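Game Design Basics -- Handout 5: Turn-Based Games for Offline Play

Last updated: 3 June 2026

We use cookies to remember your settings. Accept | Manage

Read this before the workshop. You will need it for the second assignment, and the terms in the first part will come up on the quiz sheet.

1. What counts as offline

A game is offline if a player can install it, start it, play a full session and save, all without a connection. Many games sold as offline fail on one of these. The usual problem is the start screen, where the game asks a server for permission before it opens the menu. For this course, a game that needs a connection once after installing is "mostly offline" and should be labeled that way in your write-up.

Turn-based games suit offline play well. Nothing depends on timing between two machines, the full state of the game can be written to a small file, and a player can stop in the middle of a match and come back a week later.

2. Saving the game state

There are two common methods. A snapshot save writes down everything at one moment: the board, the pieces, the score, whose turn it is. A move-list save writes down the starting position and every move since. Snapshots load fast. Move lists are smaller for short games and let you replay a match, but they break easily if you change the rules in an update.

The card game Plirkamow used a move list in its first release. When the team changed the value of one card, old saves replayed with the new value and some matches ended with a different winner. They switched to snapshots and kept the move list only for the replay screen.

If you use random numbers, save the seed and the current position in the sequence. Otherwise a player can reload until the dice come out right. Some designers allow this on purpose. Decide early and say so in your design document.
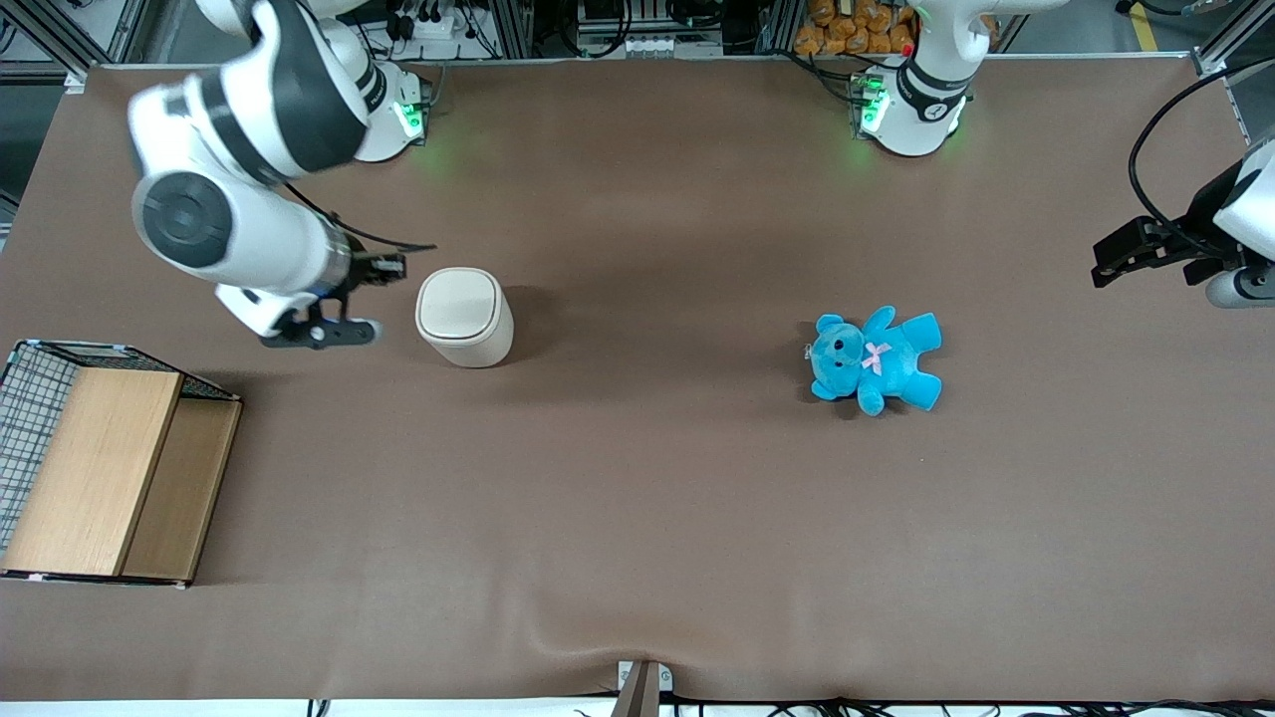 3. The computer opponent

An offline game usually needs a computer player. Start with a simple scoring rule: list every legal move, give each one a score, take the highest. This is enough for a small board. Looking one move ahead improves play a lot. Looking three or four moves ahead may be too slow on an older phone, so set a limit on how many positions the computer checks per turn.

In the class build of Munteanu (the tile game from week two) the limit is 2,000 positions. In the test match we went through in February, the longest turn used 1,679 of them. The easy setting uses 200 and picks at random from the best few moves.

Do not make the easy level by having the computer throw away pieces. Players notice it quickly. A shorter search gives weaker moves that still look like moves someone would make.

4. Passing the device

Two people can share one phone or tablet. If the game has hidden information, such as a hand of cards, put a blank screen between turns with a button to continue. Prarel does this with a plain "Ready?" screen -- no timer, no animation. Show the last move again after the button is pressed, so the next player knows what changed.

5. Assignment

Write a two-page design for a turn-based offline game. Include:

- the rules on one page or less
- which save method you chose and why
- how the computer opponent picks a move, with its limit per turn
- what the player sees when the battery dies in the middle of a turn

You may extend the Jasinico board we used in class or start from your own idea. Paper prototypes are fine. Code is not required until the third assignment.

Questions about the save file format go to Declan Henare during lab hours. Bring the file with you.

Share this page | 5 comments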